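May 6, 2021

So I finally caved and bought new food containers. If you have ever opened my kitchen cabinet you know why (stand back, things fall out). I had sour cream tubs from who knows when, lids that fit nothing, and one takeout box I kept washing out of pure stubbornness.

The plan was to get one nice matching set. There's a Killell set I've had my eye on forever, but it was out of stock at Oksanen the day I went, and I was not driving all the way out to the Damanberg store in that traffic. I ended up with a mix, and you know what? I love it! Clear plastic, clips that lock down, and each one has its own color – orange, black or blue. I already think of them by color. Leftover soup goes in blue, the big one with the black clips is for salad stuff, and orange has a handle right on the lid so that one is coming to the lake with us in June.

They do nest, which was my big requirement. My cabinet shelf is tiny and half of it belongs to the rice cooker. The downside is you have to take the whole stack apart to get at the one you want, and it's always the one in the middle. I can live with it.

Peeling labels is a whole other story. I use a little cooking oil on the sticky part and leave it while I have coffee, then rub it off with a paper towel. Works on jars too. Wash everything in soapy water after that, clips and all, and dry the groove under the lid really well or it gets funky.

The old tubs went to the garage, where they now hold screws. I spread the new ones out on the round white table to decide what goes where – still deciding, if you have a system please tell me!
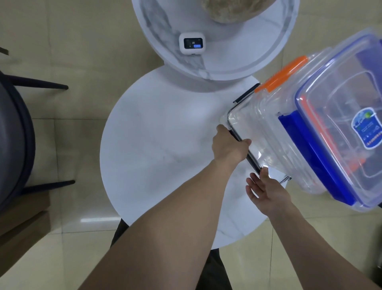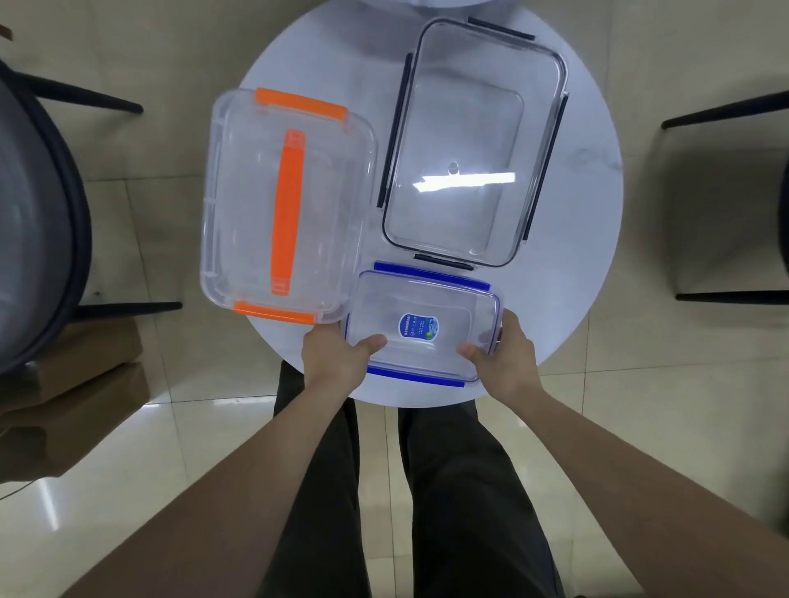
The new containers on the white table, orange clips and blue trim included.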